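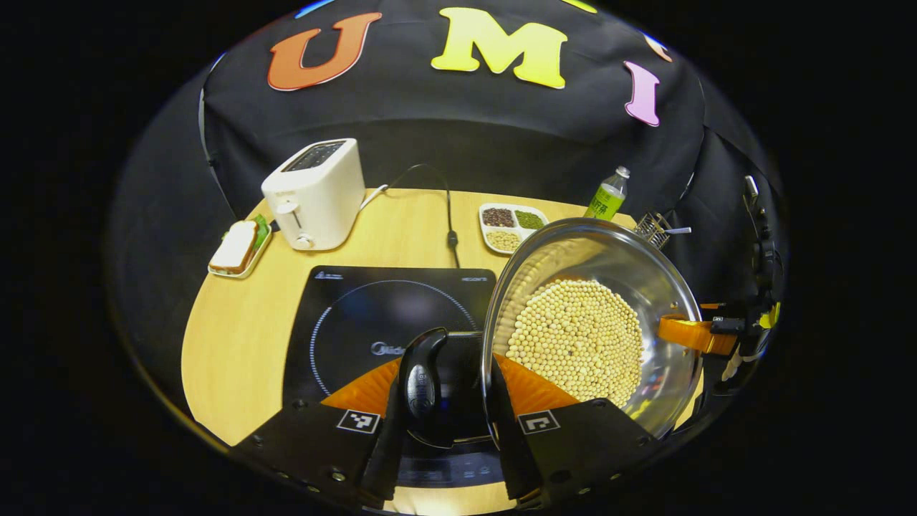

No. 108

My aunt Inmaculada Lorente kept one loaf recipe for most of her life, written on the back of a Dalico calendar page. I have it now, and I've been baking from it since April. It makes 2 loaves, which is one more than I need, so the second gets sliced and frozen the same evening.

The recipe is short. Flour, water, salt, a spoon of honey, and a very small amount of yeast. You mix it after supper and leave it on the counter until morning. She wrote "no kneading" and underlined it. I kneaded it anyway the first few times and got a tighter loaf that was fine for sandwiches and dull for everything else. Now I fold it twice and leave it alone.

Weighing the flour made the biggest difference. I use 1,000 grams for the pair. When I was scooping with a cup, the dough came out stiff one week and soupy the next, and I blamed the yeast. Csenge Bárány, who I used to share an apartment with, told me to buy a scale years ago – I should have listened.

I've tried a few changes:

- Rye for a fifth of the flour. Good. Needs a splash more water.
- Milk in place of half the water. Softer crust, goes brown fast.
- Caraway. I liked it, my son picked out every seed.

Day-old slices make the best toast. From the freezer they go in straight, on a low setting, and then again for a short second round. One long round dries out the edges before the middle has thawed. Butter goes on right away. For tomatoes I wait a minute so the bread stays crisp.

The heels go in a paper bag until there are enough for crumbs. Aranka Medve wrote to ask if she could use them in meatballs, and yes, that's where most of mine end up. Soak them in a little milk first and squeeze them out.

Next I want to try the same dough in a covered pot. Mine has a chipped lid, so I'm borrowing my sister's over the weekend.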